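The Grarnden Horticultural Society regrets to record that its dahlia trial was concluded in July without a winner. Of 700 tubers issued, 2 flowered, and both were claimed by Noreen Coughlan.
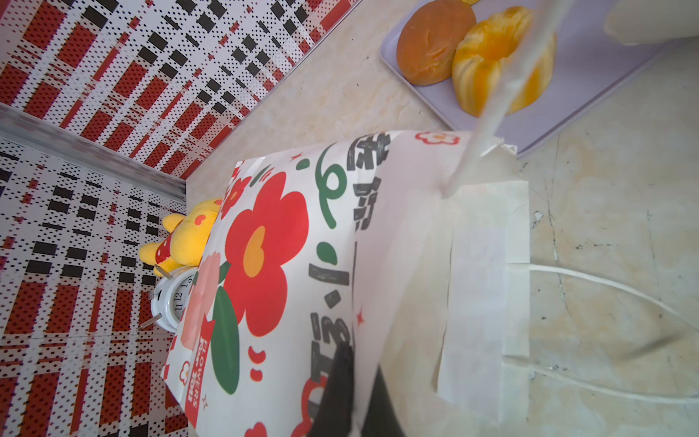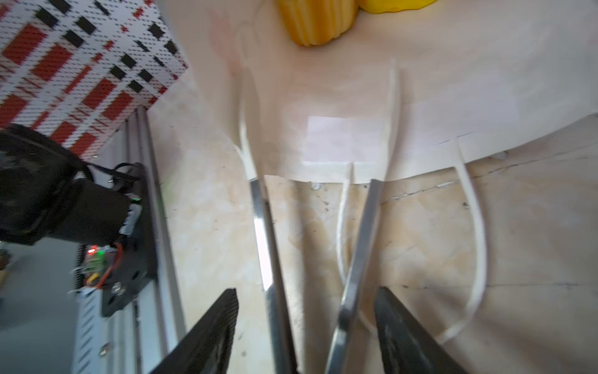

Mrs Coughlan was invited to state her case in writing. She replied that the blooms had opened facing her gate, and that any member with a pair of scissors might come and try her. The Society sent Hrvoje Lazarević, who returned at dusk with an armful of dahlias and declined to make a report.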